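February

Up before six and at the ground by half past seven. There was still dew on the outfield and the covers had a puddle in the middle that had to be walked off toward the boundary, which took longer than it should have because one of the wheels sticks. We were playing Brustton, second eleven against second eleven, forty overs a side. I was down to bat at six and to bowl first change.

We lost the toss and were put in. I would have bowled too. The pitch had a green look at the far end and the ball did a fair amount for the first hour. Our openers left well and took it in the body a few times. We were 31 for 2 at drinks, which sounds poor, but I thought it was a decent start given the conditions.

I went in with the score at 88 for 4. My plan was to play straight until I had my eyes adjusted, and I stuck to it for once. The off-spinner had a man at short leg and another at slip and I kept wanting to sweep him to get them moved. I didn't sweep until I had 15. It went fine, off the middle, and they took the short leg out the next over. After that I could push it into that side for a single whenever I liked. I made 34 and was caught at deep midwicket trying to hit the same bowler over the top with the wind against me. Bad choice. There were still six overs left and we had set batters at both ends.

All out for 171 in the last over. I thought we were 20 short.
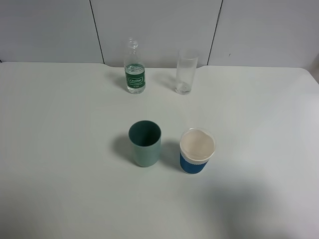 The part I want to get down is the appeal in their innings, because I've been going over it all evening and I'd like to have it straight before I change it in my head.

They were 120 for 5, so it was even, maybe slightly their game. Their number four was on 50-something and hitting it cleanly. I was bowling from the pavilion end. He pushed forward to one that held its line and there was a noise. Our keeper took it and went up, and so did slip. I went up too, but late. From where I was in my follow-through I couldn't tell if it was bat or pad. The umpire gave it out. The batter stood there for a moment, looked at his pad, and walked off without a word.

At tea afterward he told me he hadn't touched it. He wasn't angry. He said it clipped the top of the pad flap and he could feel it. I believe him. I asked our keeper on the way to the car and he said he'd heard two sounds and was sure one of them was bat. I believe him as well.

So was I wrong to appeal? I've decided I wasn't. An appeal is a question to the umpire and I had a real question. What bothers me is that I went up because the others had, half a second after them, and if they'd kept quiet I would have walked back to my mark. Next time I want to ask only if I'd have asked by myself. I don't know if that's possible with five people shouting behind you.

They fell away after that and finished on 158. We won by 13. My figures were 8 overs, 1 maiden, 2 for 29, and one of the two is the one above. The other was bowled, off stump, and there's no argument about that.

Palaniappan's was full so we ate at the place across the road. Rice was dry. Drove home by the back way and it was dark by the time I had the bag out of the trunk.

Left knee is sore on the inside, same spot as last season. Ice tonight and no running for 3 days. The right boot has lost 2 spikes and the bat needs new tape at the toe. Wallevow is next and they play on a small square with a short boundary on one side, so I should work on the slower ball before then. Nets at six in the evening if the lights have been fixed. Need to pay match fees, I'm behind by 2 games.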